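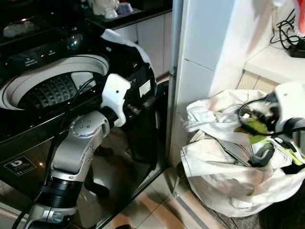

Rhodri Jarman asked whether the care label transcriptions could be used without the fibre table, and the short reply is yes, but the shrinkage values will then have no units attached. His question prompted most of the changes in this version.

Plallari garment care label set
Last revised Jun 24, 2018

Contents

Plallari holds 3000 transcribed care labels from adult and children's clothing. Of these, 739 also have a measured shrinkage value. Each label is one row in labels.csv. The fibre table is fibres.csv and joins on label_id.

Fields

label_id: integer, unique, never reused
text_raw: wording as printed, line breaks kept as a vertical bar
lang: language of the first block of text only
max_temp: degrees Celsius, blank if the label gives symbols without a figure
tumble: yes, no, low, or blank
shrink: change in length along the warp, negative for loss

The unit for shrink is held in fibres.csv, column shrink_unit. It is per cent for woven cloth and millimetres for knits. Do not average the two.

Transcription

Estela Carrasco and Po-yen Tsao typed every label separately. Where they differed, Haf Hopkin chose the reading and set the flag adjudicated to 1. Spelling mistakes on the labels were left alone, including "dry flat in shad".

Known problems

Rows from the Olta batch have no country of origin. Hand-wash symbols were coded as max_temp 40 in version 2 and are now blank. Three labels in Welsh are marked as English and will be corrected in August. Wool blends are under-represented.

Loading

Files are UTF-8, comma separated, with a header row. Older spreadsheet programs drop the leading minus sign from shrink, so import that column as text.

Corrections go to Eusebio Mosquera, quoting the label_id.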